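How I get a scuffed, tired worktop back to a smooth matte grey

I've now done this on two surfaces, the long bench in my workroom and the old desk my friend Malte Fuchs was about to take to the tip, and both came up far better than I'd dared hope. So many people have asked me how it's done that I'm writing the whole thing out properly.

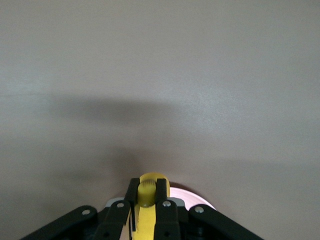
The good news is that it's mostly patience and sandpaper. You don't need a spray gun, you don't need a workshop, and if you can paint a skirting board without crying you can manage this (I have cried over a skirting board, so the bar is low). Set aside a weekend for the work and then a good stretch afterwards when you can leave the thing alone. I did my bench in January with the heating on and that was fine.

What you'll want to hand

A tin of water-based furniture paint in a warm grey. I used Felau, in the flattest finish they do. A tin of adhesion primer, and I had half a tin of Raltuleck left over from the hall cupboard. A small foam roller with a couple of spare sleeves, plus a decent brush for the edges. Sugar soap, a bucket, cloths that don't shed. Fine filler. Sandpaper in a medium grit, then a fine one, then the really fine stuff that hardly feels like sandpaper at all. And a clear matte topcoat if the surface is going to be worked on, mine being from Kasten.

Clean it first, and then clean it again

I skipped this on my very first go years ago and the paint came off on the bottom of a mug. Wash the whole top with sugar soap, rinse with plain water, let it dry, and run your hand over it. If it feels even slightly greasy, go round again. Desks are worst along the front edge where your forearms sit. Malte's took me three washes!

Fill the dents

Press the filler in with a flexible knife and leave it a touch proud, it'll shrink a bit as it dries. Don't fuss over tiny scratches that your nail doesn't catch on. Anything your nail does catch on, fill it, however small, as flat paint is good at hiding shine and hopeless at hiding craters. Leave it overnight if you can bear to.

Sanding

Start with the medium paper on a block and just take the shine off. You aren't trying to get back to anything underneath, only giving the primer something to hold. Long straight strokes, and overlap them. Then hoover, wipe with a barely damp cloth, and hoover again. (Do the floor as well, otherwise you'll walk it all back in.)

Primer next, one thin coat, rolled. It will look dreadful, all streaks and patches, and you'll want to put more on. Please don't! Let it dry for as long as the tin says, go over it lightly with the fine paper, and wipe it down.

The grey

Stir the paint for much longer than feels sensible. The stuff that makes it matte sinks to the bottom, and if you don't get it properly mixed you'll have shinier bits where you opened the tin and chalky ones by the time you've finished.

Cut in the edges with the brush, then roll while they're still wet. Load the roller lightly, work in strips, and finish each strip with one very light pass from end to end, all in the same direction. Then leave it be. I know there's a bit over there that looks wrong. It's wet paint, it all looks wrong, and going back over it when it's half dry is how you get those horrid ridges.

Two coats did it for me, with a very gentle rub of the finest paper in between. On Malte's desk I did a third because the old varnish was nearly orange and I could see it grinning through in daylight.

Check it with a lamp

Once it's dry, hold a lamp low down at one end and look along the surface. Lumps and roller marks jump out at you. You'll probably still get a bit of sheen from one side or the other as you move about, and I wouldn't chase that, but anything you can feel with your fingertips is worth sanding and touching in.

Topcoat and waiting

Two thin coats of clear matte, same method as the paint. Then the boring part. It'll be dry to touch by teatime, but it's still soft underneath, and anything heavy will leave a print. I gave my bench 2 weeks before I put proper weight on it, and used a tray under my tea for a while after that.

For everyday cleaning I use a soft cloth and warm water with a drop of washing-up liquid. No scouring pads, they polish little shiny patches into the matte and you can't get them out again without repainting. Keep what's left of the grey in a jam jar with the colour name written on the lid. I didn't, the first time, and spent a whole afternoon holding paint cards against a bench.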